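Newsletter > Shop Notes > Clamps, tops and other small jobs

CLAMPS, TOPS AND OTHER SMALL JOBS

Quick one this month, I'm writing it standing up between glue-ups. Hina Kiani has most of the news about the spring order, so look for her bit further down the newsletter. Mine is clamps again. Sorry. You did ask.

Four people wrote in after the February notes about gluing up the Bralletti shelf and all four had the same trouble. Joint slides when you tighten. You line it up, you wind the handle, and by the time it's tight the edge is off and there's glue on your sleeve. Happens to me too, less than it did.

What works here:

Dry run first. Every time, even for a two-piece job. Set the clamp close to the width you need before any glue comes out. Winding a long screw in from fully open while the glue is going off is no fun at all.

Pads. Scraps of thin wood, both sides. Cut a pile when you have the saw out and keep them in a coffee can. Wax paper over the pad if squeeze-out is likely. I have lost one pad to a tabletop for good, it is still there on the underside.

Pinch it, stop, wait. Snug the screw until the parts just hold, then leave it alone while you count to 40. The glue grabs a little. Then check the edge with your finger and go the rest of the way. This is the whole cure for sliding as far as I can tell.

Put the clamp down gently when you're done. C-clamps are heavy at one end and the bar wants to swing round, and on a shiny top that's a scratch waiting to happen. Lay it flat, bar pointing away from where you're working. Or have it hung up. I use a towel underneath when I remember, which is about half as often as I should.

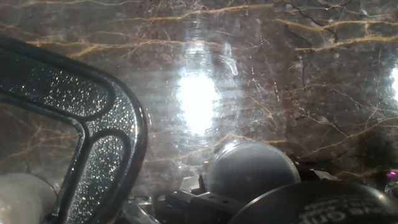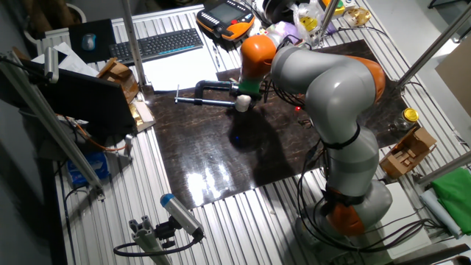
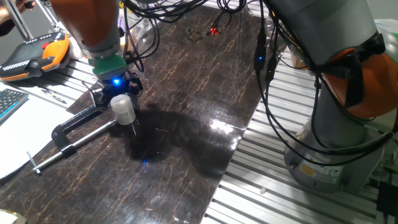
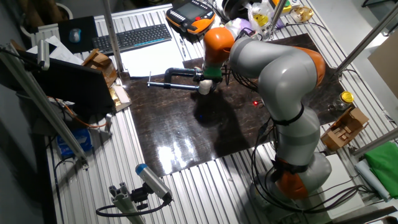

Several of you asked how tight is tight. Can't give you a number. A thin even line of glue along the joint is good, a puddle means too much glue, and a joint squeezed bone dry means too much arm. If the wood under the pad is dented you went way past it. Back off a quarter turn and see if the dent lifts with a damp cloth and a warm iron. Sometimes it does.

Spacing, for the longer shelf: one clamp every 8 inches if you have them. If you don't, borrow. We have 16 in the loan drawer at the Satti room and they hardly ever all go out at once. Please wipe the glue off the threads before you bring them back!! A drop of light oil on the screw, run it in and out a few times, wipe again. Dry glue on the threads is why two of them squeal.

Now shiny tops. A long question came in from a reader with a Skollari sideboard, the high gloss one, who has swirl marks and wants them gone. Short answer is you probably won't get all of them. Dust is what does it. Dry cloth, dry dust, round and round, and there are your swirls. Rinse the cloth, wring it hard, wipe in straight lines, then a second soft cloth to dry. No kitchen scrubber, not even the "gentle" side. Fine polish will soften the light marks but try it at the back corner first and give it a day before you judge. Under a ceiling lamp every top looks worse than it is. Check it again in the morning by the window.

Same goes for stone if you have it, except skip the vinegar. Vinegar dulls marble and you can't wipe that off again. Plain water, a little mild soap, dry it right away.

And felt dots. Under lamps, under bowls, under the clamp box if it lives on the sideboard like mine does. A pack of 50 lasts me ages.

Still to come: the Jenura stool, which I have promised twice now. The legs are cut. The seat is not. I want to try the seat with the grain going the other way and see wether it behaves, so give me until next issue.

Loan drawer is open until 8 in the evening as usual, ring the bell if the front is dark. Sign the sheet, take the pads too, and if a T-handle comes off in your hand just leave it in the tray with a note and I'll get to it.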